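Vilent - fichas del cajón gris

Gracias por pasar por aquí. Akua Baidoo y yo llevamos desde mayo ordenando estas fichas, con bastante cariño y casi 1000 fotos, y todavía nos queda trabajo - sobre todo en los nombres de las piezas, que cada cual llama a su manera.

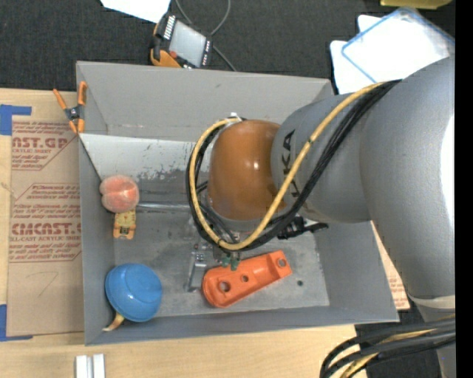
Pieza naranja de plástico moldeado sobre el fondo gris, rayado.

Cada ficha recoge el color, el material si se distingue y el estado del fondo y las paredes. Cuando dudamos, preferimos dejar el campo vacío. Las 80 últimas las ha revisado Rostyslav Stasiv con mucha paciencia; faltan por repasar otras 20. Si veis un error, escribidnos sin apuro, que lo corregimos encantados.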